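Been asked a few times how I learned to type without looking, so I'm putting it in one thread. I was 44 and had used two fingers my whole life.

Started in April with an old practice book by Krum Ionescu. It has 60 short drills and no jokes. I did one drill each morning before coffee.

The first month was slow. My speed dropped to less than half of what it had been – work emails took forever and I went back to two fingers for anything urgent.

Milovan Gashi at work told me to stop doing that. He was right. Once I quit switching back and forth, the letters settled in within 6 weeks.

Numbers are a different matter. I still look down for the 6 and the 7, and I get brackets wrong more often than right.

I did try a typing app, Flelteck. The lessons were fine but it wanted me to keep a streak going, and I didn't want another streak. Back to the book.

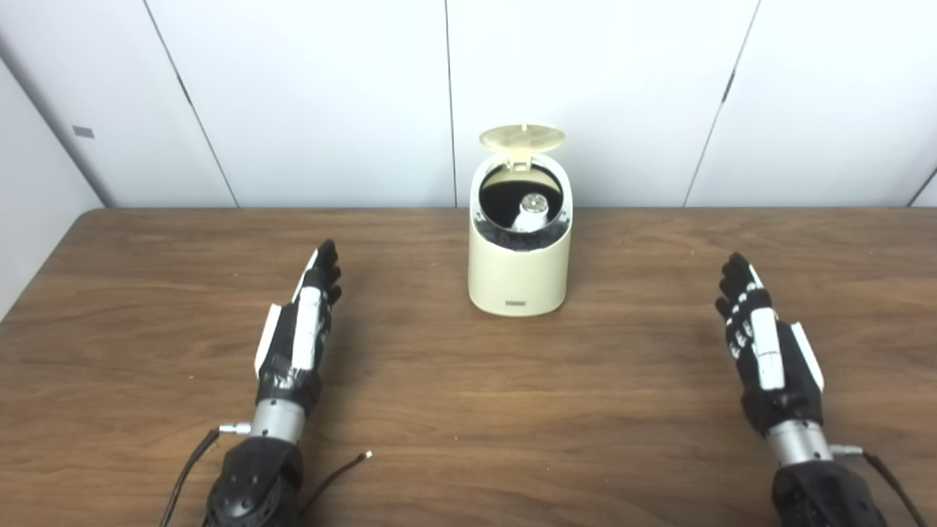
Do you need a special keyboard to learn? Any full-size one will do, as long as the F and J keys have the little bumps.

Last week I typed up my aunt's recipes, 4,000 words in two evenings. My wrists were fine. Next I'm redoing the drills for the top row, starting with 31.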